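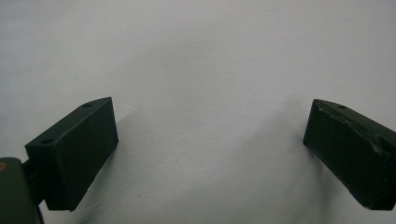 Somebody at the Trundgate library told me last spring that sourdough is a hobby for people with no job, and I've been arguing with them in my head ever since. I work full time! I bake twice a week! So that's my opener - wait for the laugh, then go on.

OK, flour. I buy the Britach bread flour, 800 grams a loaf, and I weigh it. (Ask who owns a scale. Hands up.) Cups are fine for pancakes.

Next, the starter. Mine lives in the fridge and gets fed when I remember. In December I forgot it for 19 days, poured off the gray water, fed it 2 times and it was bubbling like nothing happened. Tell the jar lid story if we're running early.

Slow down on this part - the overnight rise. Dough in the bowl, plate on top, go to bed. My kitchen in Brirkness is freezing, so I give it some 14 hours and don't fuss over it.

Then the oven, as hot as it goes, lid on the pot, lid off for the last stretch. Pass the bread around now, butter is in the blue cooler. Questions while they chew.

Comments

breadhead_tr: Loved this talk, my first loaf was a brick but we ate it!

Ma: Does rye work the same way?

Back to top | Contact | © Trundgate Home Bakers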